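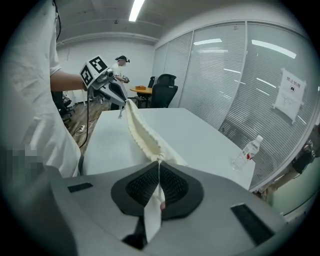
Cream fabric, ruffled along the opening.

Moved from Clesport to Oltlow last month with a shared truck. A few people asked how it went and what it cost, so I'm putting it in one thread. 8 Oct 2021

Shared truck means your things ride with other people's things and you pay for the weight or the space you use. It's cheaper than a truck of your own. You give up picking the delivery day.

I got three quotes. Two were over the phone and one was from a video walk-through. The phone quotes were lower. I went with the video one, from Zutunard, and the final bill was $493 over their first number.

Most of that was my fault. I forgot the storage closet on the landing. It had a bike, a shop vac, camping gear and two totes of books. If you do a video walk-through, open every door, including the ones outside the apartment.

The rest was a long carry charge. The truck couldn't park within the distance in the contract, so they billed for the extra walk. It was on page two of the estimate and I'd skimmed it.

Terms worth knowing before you sign. Non-binding estimate: the price can change when they weigh the load. Binding: the price stays put for the items on the list. Not-to-exceed: it can go down but not up, again for the items on the list.

"For the items on the list" is the part to read twice. Anything you add on the day gets a new price. I added a floor lamp and a box fan at the last minute and signed a change form in the doorway.

Packing. I did my own except for the TV and one mirror. The crew packed those, and they were quick about it. Anything you box yourself gets marked "packed by owner" on the inventory, and it's harder to claim if something inside breaks.

So I took phone pictures of the dishes before I closed those boxes. One picture with the box open, one with it taped and the label showing. It took an evening.

Labels: room on two sides, never just on top. Once they're stacked you can't read the tops. I knew this from the last move and still did one box wrong.

Small hardware goes in its own bag, tied shut, with the name of the furniture on a tag. Bed bolts, shelf pins, the hex key. All of those went in a tote that rode in my car, not on the truck.

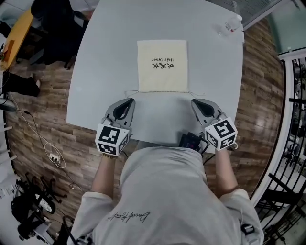 Cream drawstring bag, laid flat on a white table.

Pickup day. The window was 8 to noon and they came at 11:40. The lead was Chidubem Babalola and he was good. He walked the apartment with me first, then wrote up the inventory, then they started carrying.

Read the inventory before you sign it. There are condition codes next to each item – SC for scratched, DE for dented, and so on. The key was at the top of the sheet on mine. My desk was down as scratched on the left side when it was the right side. He fixed it and we both initialed.

The last sticker number was 64. Each piece gets a numbered sticker and the number goes on the sheet. Keep your copy with you. Don't pack it. My brother packed his once.

Storage. My new lease started later than the old one ended, so the load sat at Nishad, the warehouse Zutunard uses. The contract had free storage for up to 19 days. After that it's billed by the day, plus a handling fee to take everything out again.

Ask what the free days count from. Mine counted from pickup, not from when it reached the warehouse. I had it in my head the other way around until I called.

My contact in the office was Lụa Chu. She answered email the same day every time and told me when the load was on the truck again. I'd ask for one named contact if you can get one. The main number had long holds.

Delivery. Different crew, different truck. They used a smaller one because the street is narrow, and that was a shuttle fee on the estimate already, $300. I'd asked about it up front so it wasn't a surprise.

I stood at the door with the sheet and crossed off numbers as pieces came in. One was missing at the end, a box of towels. It was behind the couch pads in the truck. They went back and found it before I signed.

Damage: one chair leg cracked, one lampshade bent. I wrote both on the delivery sheet before signing and took pictures. Filed the claim that night. Still open, I'll add a reply when I hear.

On coverage. The basic kind is included and pays by weight, so a light, expensive thing gets you almost nothing. I paid for full value with a deductible. The chair is probably under the deductible. Fine.

Tipping, since someone will ask. Cash to each person, both ends. I also had water and sandwiches out.

What I'd change: get rid of more before the walk-through, not after. I gave away a bookcase in September once the estimate was done and had to ask for a revised one. They sent it, but it took a few emails.

Would I use a shared truck again? For a one-bedroom, yes. With a hard start date for a job or school, I'd pay for my own truck.

If anyone wants the list of questions I asked on the phone, reply and I'll type it up this weekend.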